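2021-03-13

Stain and etch tests, stone sealers, continued from bench book 4.

Set A came out of the curing cabinet this morning. Five marble coupons, all cut from the same Ostside slab, honed to 400 grit on the wet table and rinsed in deionized water. Dried at 60 C overnight, cooled in the desiccator, weighed. Coupons 1 and 2 have the Paewai solvent-based sealer, two coats, 20 minutes between coats, excess wiped. Coupons 3 and 4 have the Gulley water-based, same schedule. Coupon 5 is bare.

The Gulley instructions call for one heavy coat. I used two light ones so the application would match Paewai. Tegan Rutherford objects to this and wants a second Gulley pair done by the label. Fair point. Cut two more coupons (6 and 7) and put them in the oven. They will run a day behind the others.

Balance drifted 3 mg over the first hour. Re-leveled it, waited, checked with the 100 g weight, stable after that. Dry weights taken before the drift was noticed have been struck out and repeated. Use the second column only.

Water uptake

Immersed face down on glass rods, 5 mm of water, lid on. Pulled at 1 h, 4 h and 24 h. Blot with a damp chamois, not paper towel. Paper pulled water out of the bare coupon in November and the numbers from that run are no good.

1 h: bare coupon up 84 mg. Both Paewai coupons up less than 10 mg. Gulley 3 up 22 mg, Gulley 4 up 41 mg. The spread between 3 and 4 is too wide. Coupon 4 has a vein running edge to edge and I suspect the water is going in along it. Edges were taped with the Adness foil tape, which had lifted at one corner on 4. Retaped. Treat the 4 result as doubtful.

4 h and 24 h still to come.

Stains

Applied 0.5 mL drops under watch glasses: black coffee, olive oil, red wine, soy sauce, lemon juice. Dwell 30 minutes, then blot, rinse, neutral detergent, rinse, air dry. Color read with the meter at three spots per stain, averaged.

Coffee: faint ring on bare, none on the rest.
Oil: dark spot on bare, did not lift with detergent. Slight darkening on both Gulley coupons. Paewai clean by eye, small shift on the meter.
Wine: stain and etch on bare. Etch only on the sealed ones.
Soy: same pattern as coffee, a little stronger.
Lemon: etched all five. Gloss loss about equal.

The lemon result is as expected. A penetrating sealer fills pores and leaves the calcite at the surface exposed to acid. Gloss drop after lemon should not be reported as a sealer failure. The draft summary sheet has one column for "damage" and that needs to be split into stain and etch before anything goes out.

Meter note: on veined stone the reading moves by more than the effect being measured if the head shifts even a few millimeters. 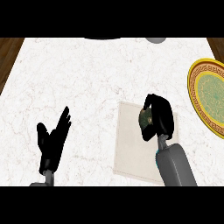 I made a cardboard jig with two corner stops so that the head goes back to the same place each time. With the jig, ten repeats on bare stone agreed to 0.2 units. Without it, 1.1. All readings before the jig should be marked as such, including everything on page 31.

Abrasion

Coupons 1 and 3 go on the scrub rig on Monday. 3000 strokes, white pad, neutral detergent, then repeat the oil drop on a fresh area. The stroke counter stopped at 579 during the dry run. Cause was a loose magnet on the carriage. Glued it back, ran another 200 strokes against a hand tally, counts matched. Let the glue sit over the weekend before loading the rig.

Poultice

Tried baking soda and water on the bare oil spot, 4 mm thick, covered with film and left for two hours. No change. Will repeat with diatomaceous earth and acetone, 24 h, in the hood. Weigh the powder this time.

To do

Pull the immersion coupons at 4 h and 24 h.
Seal 6 and 7, one heavy coat, by the label.
Order foil tape, one roll left.
Split the damage column.
Ask Ostside if the remaining half slab can be held. We need at least eight more coupons from the same block, and the offcut rack is down to pieces too narrow for the jig.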